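Bilcombe Local News Partnership
Progress report to the Merberg Fund
01/01/2018

Prepared by Miroslava Ivanyshyn, memberships editor

Dear all,

We are halfway through the grant and I have been looking forward to writing this one. The first report was mostly plans and apologies for the state of the website. This time there are readers in it!

Where we have got to

The Bilcombe Courier and its sister paper, the Flinona Echo, now share a single membership scheme. Anyone who joins through one title can read both, on any device, with one password. It sounds small written down like that. For us it meant merging two lists of readers that had been kept in entirely different ways since the Echo first went online, one of them in a spreadsheet with columns for things like "pays at counter" and "husband's name is on the card". Eun-seong Cho spent most of the autumn on it and has come out the other side remarkably cheerful.

The joining page went live in November. We had promised you 100 paying members by the end of the first month, and we reached 100 with 9 days to spare. I rang Eun-seong when the last one came in, forgetting she was at the dentist. (She rang back, numb, and wanted to know whether they had chosen monthly or yearly.)

Most people have chosen monthly. We expected more yearly sign-ups and had set the budget on that basis, so money is arriving in smaller, steadier amounts than the forecast in our application. Damián Varela has redone the cash flow and it holds up, though we will have less in hand in the spring than we had hoped. His revised sheet is attached as Appendix A.

What members are reading

This has been the best part of the whole project for me. We had all assumed that people would join for the council coverage and stay for the sport, and the sport desk had certainly assumed so. The pages that persuade people to join are the long, patient ones: Cirilo Robles on the closure of the Ayala Road surgery, the two-part piece on bus timetables, and the planning applications, which we now write up in ordinary sentences with a map. The planning pages were an afterthought. Cirilo suggested them in a meeting about something else and had the first one finished by teatime.

Obituaries are also doing well, and we are keeping those free to everyone. It was never really debated. Families send the link to relatives all over the place and it would be wrong for them to meet a payment box.

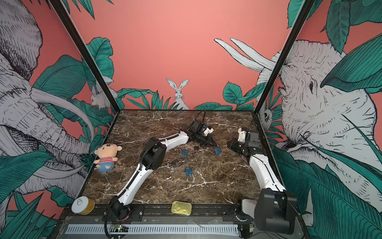

Yatziri Espinoza wrote to us after her first fortnight as a member to say that she had cancelled a national paper and kept ours, that the planning maps were the first thing she opened each morning, and could we please stop asking her to sign in again every time she moved from the Courier to the Echo. She also thought the monthly price should be shown on the first screen and not the second.

She was right on both counts. The price is now on the first screen. The signing-in trouble took longer to track down, as it only affected people who had joined on a phone and then read on a computer, but Eun-seong found it in the end and the fix went out before the holidays. We have had no further complaints on that score. I wrote back to say thank you and got a very nice reply with three more suggestions in it, all now on the list.

What has been harder

The printed paper and the website still do not talk to each other as they should. Readers who have the Echo delivered are entitled to online membership at no extra cost, and we know that many of them have not claimed it. The letter we sent with the November delivery bills was too long. It asked people to type in a customer number that was printed on a different piece of paper. I wrote that letter, so I can be as rude about it as I like. The new one is half a page, and the number is at the top in large type.

The emailed newsletter is late too. It was due to start with the joining page and we held it back, partly because of the list merging and partly because the first trial version looked dreadful on older phones: headlines one word to a line, all the way down. Damián has since found a much plainer layout. We have sent it to staff and a few patient members and will start properly this month.

We also lost a little time to a disagreement over how many articles a visitor should be able to read before being asked to join. The Courier wanted more, the Echo wanted fewer. We have settled on the Courier's figure as a trial and will look at it again before the next report, with real numbers in front of us.

Spending

We are within budget overall. Software has cost less than planned, because the supplier let us run both titles on one licence. Staff time has cost more, nearly all of it on the merging of the lists. With your agreement we would like to move the saving on software across to staff hours, so that Eun-seong can stay on her present days until the summer. There is no change to the total. The full breakdown is in Appendix B, and receipts can be sent on request.

Next steps

Newsletter to all members of both titles, with a separate sports edition if the sport desk gets its way.

New letter to delivery customers, followed by help over the telephone for anyone who would prefer to set up their account with a person on the line.

Gift memberships. Readers have been asking for these since the first week, several of them wanting to buy one for a grown-up son or daughter who has moved away and still likes to know what is going on. I am very keen on this one.

A readers' evening at Flinona library, where Cirilo will talk through how the surgery story was put together and people can tell us what we are missing. We would love someone from the Fund to come. I will send dates as soon as the library confirms them.

A decision from you on the software saving would be helpful before we draw up the spring rota. Everything else can wait for our next call. Thank you for your patience over the newsletter, and for the advice on pricing, which we took almost word for word.

With warm wishes,

Miroslava Ivanyshyn
for the Bilcombe Courier and the Flinona Echo

Attached: Appendix A, revised cash flow (D. Varela). Appendix B, spending to date.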